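A morning at Kamath, shopping for robot arms with somebody else's money

I got back from the Kamath open day with sore feet, a tote bag and four pages of notes, and I promised a few people at work I'd write it all up before I forgot which number went with which machine. So this is long. Get a coffee.

Quick background for anyone who hasn't been following along. We run a small returns and refurbishing shop, mostly handheld electronics, and this spring we finally got a budget line for automation. It isn't a big one! It's enough for one proper bench setup or two fairly bare ones, and I'm the person who has to choose. Kamath opens its demo building to buyers every May and lets different suppliers take over the rooms, so I signed up for the morning slot and drove out.

Parking was a mess (use the back lot, go past the loading dock, ignore the sign). Check-in was quick. They hand you a floor plan and a little card with a box for each room, and if you get all 6 boxes stamped you get lunch. I got lunch. It was a decent chicken wrap and a very good brownie.

The first two rooms were big palletizing stuff, way out of our league, but fun to watch for ten minutes. Room three was conveyors. I skipped through that one pretty fast, because we don't have the floor space and we won't have it next year either.

Room four was Binilent, and that's where I spent most of my time. They do small two-arm benches for light handling work, the kind of thing you could fit where our old sorting table is now. What I liked right away was that the people there talked about prices without making me fill in a form first. The pair of arms is one line on the quote, the grippers are another, the cameras are another, and then there's a line for the table and mounting that I would have completely forgotten. I asked what first-time buyers leave out and got a whole list: spare finger pads, spare cables, a second power strip (ha), and time. Mostly time. They said to plan on 30 working days between the crate showing up and the bench doing anything you'd want to show your boss.

I wrote that down and underlined it, since my plan had said two weeks.
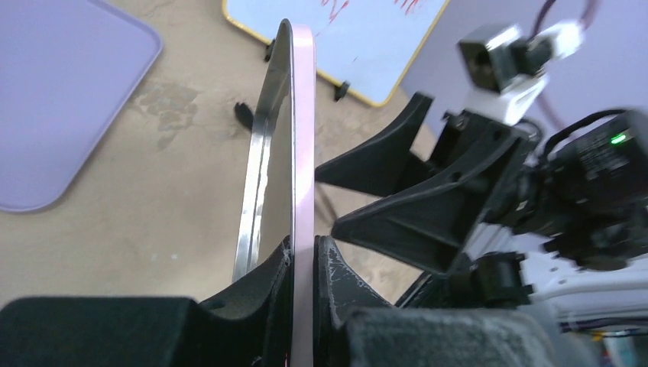

The finger question is the one I'd push everybody to ask, by the way. Finger pads are a wear item, same as brake pads, and how long they last depends on what you're handling. Binilent sells theirs in packs and told me to budget for a change every 3000 grips if you're picking up anything slick or hard-edged. That sounds like a lot until you work out how many times a day you'd pick up a phone, turn it over and put it down again. I did the math on the back of my lunch card and had to go back and bump up our yearly parts number by quite a bit.

I also asked about foam versus bare plastic on the contact surfaces, and the answer was basically "it depends, buy both and try." Fair enough. A sample pack costs less than a cracked screen.

One thing I hadn't thought about at all is that cameras on the arms need their cables to go somewhere, and every cable near a moving joint will get replaced sooner or later. So you want to know the connector type, whether you can buy the cable from anyone or only from them, and how long it takes to swap. I'd have gone home without asking if the woman in front of me hadn't brought it up. Thank you, stranger in the green jacket.

Room five was Nandier, who make a single-arm unit called the Kotton 501. It's a nice machine, quieter than I expected, and the software looked friendlier to me. The catch is the service plan. It's a yearly fee, it isn't optional for the first stretch, and it covers labor but not parts. For a place our size that fee would eat the money I'd want for a second gripper set. If you already have a maintenance person who likes this kind of thing, you'd be paying for help you don't need. We have me, so maybe we do need it. I'm still going back and forth.

Room six was financing, with stale cookies. Leasing came out at over half our yearly line before adding a single spare part, so I took the leaflet and kept walking.

Where I've landed for now: I'm asking Binilent for a written quote with the pads, cables and mounting broken out, and asking Nandier if the first-year plan has any wiggle room. I also need to measure our doorway, which I should have done before I went. The crate is wider than you'd think.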